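Parking, coats, and the soup thing

Quick one this time, sorry, I'm writing between two phone calls and the second one is already late.

Parking first. The Gilletmont lot closes for resurfacing after the 13th and they still can't say how long. Could be a week. Could be more. Until then use the Kositz Street side, enter by the bakery, NOT by the school gate, the school has asked us twice now. Permits from last year still work. If yours has gone missing talk to Upendo Mutiso at the front desk, she has a stack of blanks and a pen that almost works.

Coat drive. Done, finally. 281 coats, plus a bag of scarves that came in after we had closed the list. December was slow and then everyone cleaned out their closets at once after the holidays. Most went to the Gestdale shelter, kids' sizes went to the Karpenko family center. They are still short on boots, mens 10 and up especially. If you have a pair drop them in the blue bin, tie the laces together please. Last time we spent a whole evening matching lefts and rights.

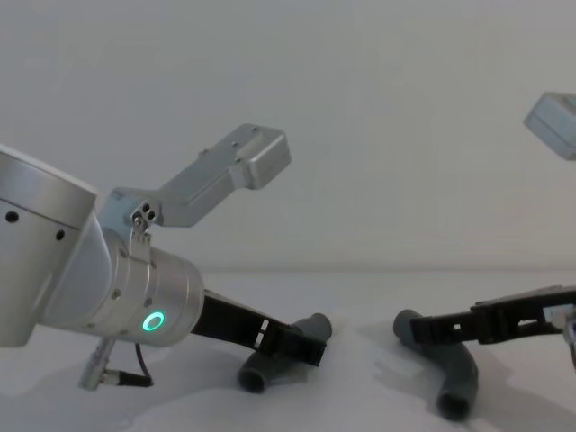

Soup night. So we had more people than bowls. Good problem, still a problem. Bring your own bowl next time if you can, and a spoon. Wafula Okoth is cooking again, lentil and the spicy one with peanuts, and he wants it known that the spicy one is spicy. There will be a mild pot on the left. Lables on both this time. Bread is covered, dessert is not, so if you bake, bake. No nuts in the desserts though, we want to keep that table safe.

Money, short version. Soup night brought in $1287 at the door, $203 went back out for groceries and the gas refill. The rest goes to the heating bill, same as last winter. The full sheet is on the board by the stairs if you like that kind of thing.

Lost and found is full again. One gray mitten, two umbrellas, a very nice casserole dish with masking tape on the bottom and the name rubbed off. Somebody is missing that dish! Whatever is still in the box at the end of the month goes to the thrift store.

Also the side door sticks. We know. Pull up and then toward you.

Next issue should be longer, send me your stuff early, not the night before. Phone's ringing, got to go.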